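Do "rinse-free" dish soaps really leave nothing behind?

Posted in Kitchen & Cleaning, August 2020

Bernadette Sabatier
My sister-in-law has switched to a dish soap called Vultell and will not stop talking about it. The bottle says you wash, stand everything in the rack and walk away. No rinsing. It claims to "release fully from glazed surfaces as it drains" and there is a little drawing of a water drop on the label that I suppose is meant to be proof.

I am not convinced. I was taught that suds left on a plate are suds you eat. I also pay for metered water, so if there is anything in this I would like to know. We are two people with no dishwasher, and we wash by hand once a day. Plates and mugs in a wire rack, nothing fancy.
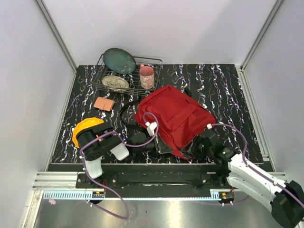
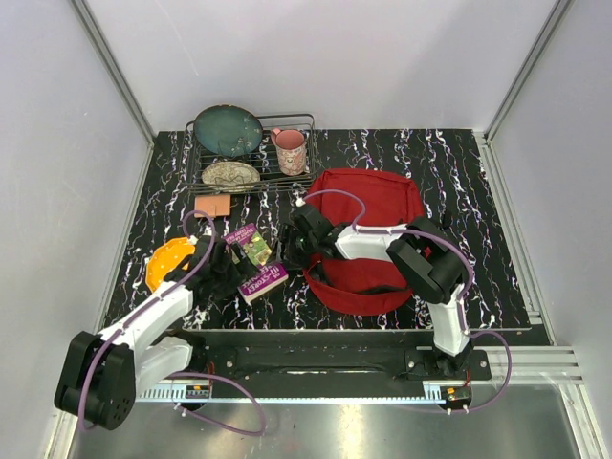 Dish rack with two plates and a mug

What I want to know is whether anyone has used a soap like this for longer than a week, and whether there is any way to check at home that it does what it says. Please don't send me to the company's own page. I've read it. It has a graph with no numbers on the side.

Ismail Ait Ali
I used Vultell from May until I ran out, so I can give you something, though you may not like it.

"Releases fully" is not a measurement. Ask yourself what it would take to show that. Somebody would have to wash a lot of dishes, let them drain, then wash off whatever was left and weigh it or test it. If they had done that and the result was good, they would print it on the bottle in large type. I wrote to them and asked. I got a very friendly reply with a coupon in it and no answer.

Things you can try yourself:

Wash a clear drinking glass their way and let it drain upside down until dry. Wash a second one and rinse it well under the tap. Fill both with cold water, put your palm over the top and shake each one hard. If the first glass holds a ring of bubbles and the second doesn't, you have soap in there. Mine held a ring.

Do the same with a mug, and look at the bottom. Mugs are worse than plates if you stand them right side up, for the obvious reason that nothing drains out of them. The label says "stand to drain" and leaves it at that.

Plain hot water with no soap is your control. If your tap water foams a bit by itself, or you get spots from the rinsed glass too, that's your water and you can't blame the bottle for it.

Patterned and speckled glazes will hide a film. Don't judge by looking at those. Use glass, or a plain dark plate held sideways to a window.

As for water, I kept a note of the meter for 9 days with rinsing and 9 days without. The difference was 27 liters. That includes the washing up for four of us, and one of those weeks my brother was staying, so I wouldn't lean on it very hard. You can work out what that costs where you live. For me it came to less than the extra I was paying for the soap.

I don't think it's dangerous, for what that's worth. I have no idea either way, and neither does anyone else posting here. I just didn't like my tea.

Skostden
Been using it two years and never had a problem!! Plates come out sparkling. People worry too much. In a lot of places they never rinse and they are all fine. Also it smells like pears.

Bernadette Sabatier
Thank you both. Skostden, I'm glad it works for you, but sparkling is how a plate looks and I was asking what is on it.

Ismail, I did the shaking test tonight with two jam jars, using the bottle my sister-in-law left here. The unrinsed one foamed, the rinsed one didn't. Then I tried it with half the amount of soap and got much less foam – still some. So perhaps part of the trouble is that the cap pours far too much, and I notice they sell a refill.

I'm going to keep my ordinary soap and use a basin of clean water to dip things in before they go in the rack. That should save most of what the running tap was using.

Ismail Ait Ali
The basin is a good plan. Change the water halfway through or by the end you're dipping in weak soap. Glasses first, greasy things last.

And watch out for reviews. I looked it up on a shopping site and it had 894 of them, nearly all five stars, and the first page I read was mostly about the smell.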